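Hurncombe kitchen cell

The Hurncombe kitchen cell (most of us just say "the Botard", after the shop that welded its first table) is a two-armed tabletop robot cell kept at Sulholm.

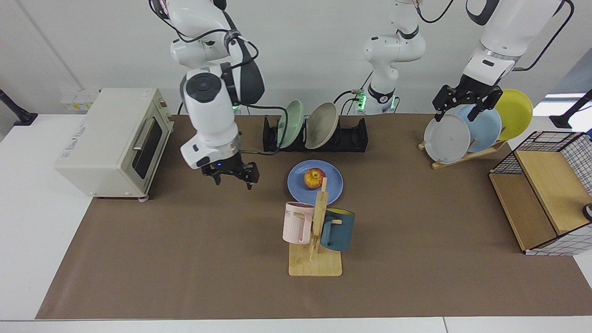 Looking after the cell mostly means looking after cables, and I've been doing it long enough to have favourites. Each arm gets a check every 30 running hours, and a proper going-over every 126. The black cables are strapped along the outside of the white arm segments, and I go over the slack wherever it loops or drapes down towards the dish rack - a bit too much and you'll be fishing it out from between the plates! Then it's on to the two-finger grippers, opened and closed 35 times with nothing in them while I listen for grit.

Setup

Archie Gunn wrote the setup sheet in June, and it's still the one we use. Paper goes down first, taped flat, then the mug tree and racks go on their marks. The arms warm up for 60 minutes before anyone touches the calibration (I used to skip this, and my numbers wandered all over the place).

Repairs

The left wrist bearing was replaced on 4th January with a spare from the Pennington cell. Same part, slightly different screws.

See also: Pennington cell; Cable dressing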